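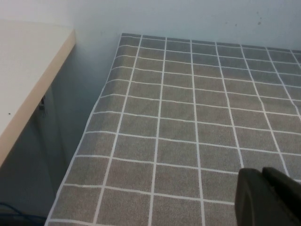
Reading time: 2 minutes (about 700 words, fewer if you skip the bit on ironing)

How to lay a checked cloth straight on a work table

A plain cloth forgives you. A cloth with a grid of white lines on it will tell every visitor that you put it on in a hurry, and will go on telling them until you take it off again. I use a grey one with a felt-like surface on the table where I sort papers and cut things out, and I've now laid it often enough to have opinions.

You will need the cloth, the table, a soft tape measure, a clothes brush or lint roller, and a few bulldog clips. A second person is useful if they can hold a corner without offering views.

1. Clear the table completely. Shuffling the books to one end and working round them takes longer, and you will do it anyway the first time.

2. Wipe the table top and let it dry. Crumbs under a thick cloth feel like gravel once you start writing on it.

3. Decide which edge is boss. Hardly any room is square, and mine certainly isn't, so the cloth can agree with the wall or with the front of the table but seldom with both. I go by the front edge, as that is where I sit and where a slanting line will annoy me every day. The far end can look after itself. If your table stands next to another one, ignore the other one. I once spent most of an evening getting the lines to run true with the table alongside, and then somebody nudged it with a hip.

4. Put the cloth down loosely and find a line running away from you, somewhere near the middle. Measure from that line to the left end of the table at the front, then do the same at the back. When the two figures match, stop. Do not measure the right-hand side for fun.

5. Clip the front edge. Now go to the back and pull gently, with both hands flat and well apart. Pulling from one corner stretches the weave and gives you a grid that bends, and the bend will stay there for days.

6. Smooth from the middle outwards. You'll chase a ripple to the side and it will settle there looking pleased with itself. Lift that edge, let the cloth hang for a moment and lower it again. If the ripple comes back it's a fold from the packet and wants a cool iron through a tea towel. Try a corner first. The label on mine said not to iron at all, which I read afterwards.

7. Let a little hang over the side. Trimming a cloth exactly to the table sounds smart, but it only has to shift by a finger's width and you have a strip of bare table and nothing to pull on.

8. Brush it. Felt-like fabric picks up lint from thin air, and on grey every white speck shows. Brush one way only, towards you, then off the edge.

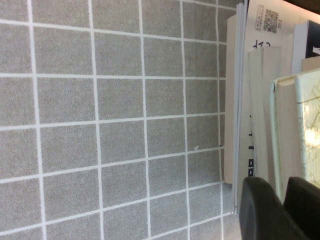

Putting your things back

This is where most people undo the good work. Anything heavy that gets dragged across will take the cloth with it, so lift each pile and set it down. Start with the books and papers, upright along one side, with a stiff board at the end of the row if you have one to spare. Thin booklets slump if left to themselves and should go between firmer things.

Keep the row along one of the printed lines. You've got a free ruler the size of a table, so you might as well get some use out of it. It also works as an alarm: if the books have wandered off their line, either they've moved or the cloth has, and you can put it right before the whole lot is on the skew.

Leave the rest of the surface bare for a day. I know. But the cloth relaxes overnight, and it's much easier to tug it straight with nothing on top.

Keeping it that way

Brush weekly, or when you're expecting someone. Dab spills, don't rub them. Turn the cloth end to end in April, when the spring light comes in low and shows up exactly where your elbows go. And if one corner still refuses to line up after all this, stand a lamp on it. Mine has had a lamp on it for 2 years.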